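Home » News » Govent opens orders for Sillodus bin-picking kit

Govent opens orders for Sillodus bin-picking kit

Lilumbridge, January 12, 2024: Govent has opened orders for Sillodus, a bin-picking kit for small warehouses and returns desks that handle mixed goods. The kit includes a gripper, mounting parts, picking software and 24 months of support. It is sold without an arm, so buyers can use one they already own.

The first customer is Lamptey, a household goods seller, which placed its order in September. Its returns desk has a range of 2,764 products.

"Our returns come back in no order at all, and sorting them is slow work," said Ewurabena Acheampong, operations manager at Lamptey. 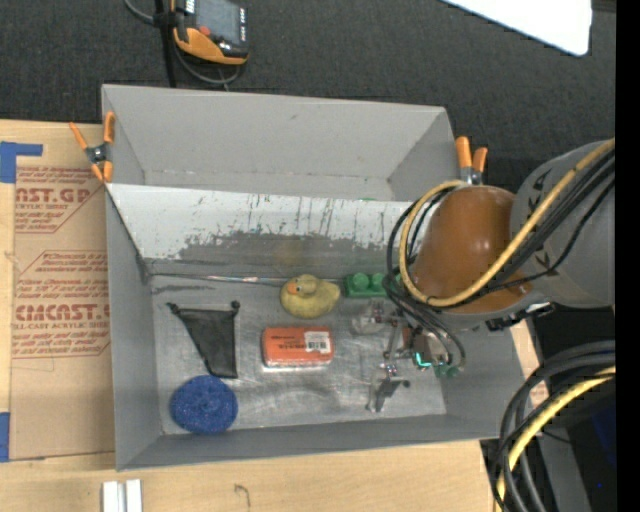 Sillodus is set up for goods that differ in shape and surface. A barcoded packet, a rubber duck, a toy block and a round scrubbing sponge can share one bin, even on a shiny metal floor.

"Buyers should try it with their own stock first," said Abdul-Rahman Issahaku, product lead at Govent. Trial kits can be booked for nine weeks through the Govent sales office in Lilumbridge.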